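Home Drinks Station: Common Questions

How much table do I need?
Enough for a cutting board, a tray and an ice bowl with a gap between them. Cover the top with paper or cardboard and mark off sections with blue tape.

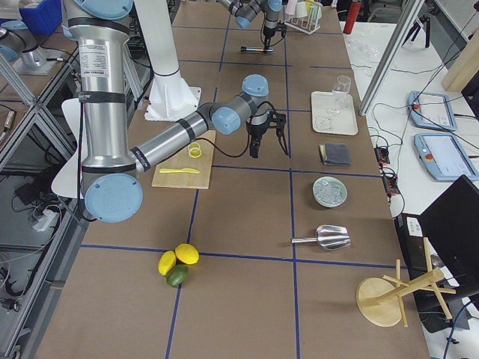 Keep the ice near the glass and the fruit at the other end. Juice stays on one side that way.

Do I need a muddler?
For lime or mint drinks, yes. The back of a spoon will do for 2 glasses.

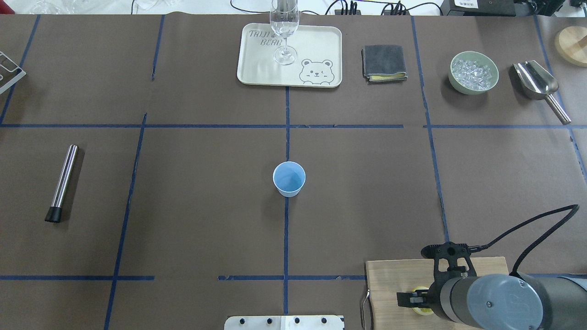
Stemmed glass on the tray, ice and scoop to the right.

Can I slice lemons ahead?
Yes, up to an hour. Leave them on the board and cover them. 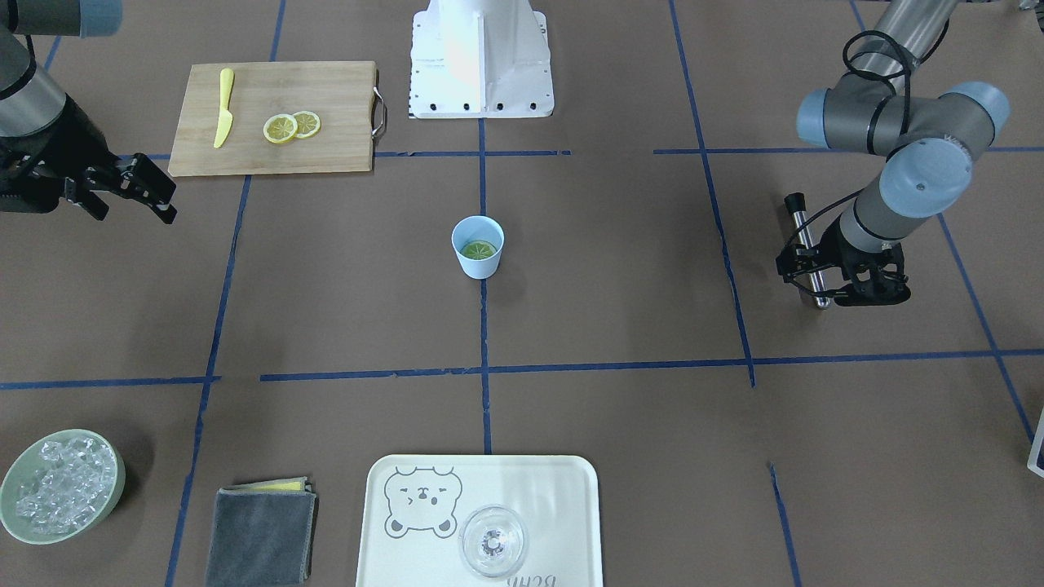 Limes are better cut as you go. A plastic knife is fine for both.

Where do I send other questions?
Write to Karine Perron at Jillari. She answers on Wednesday.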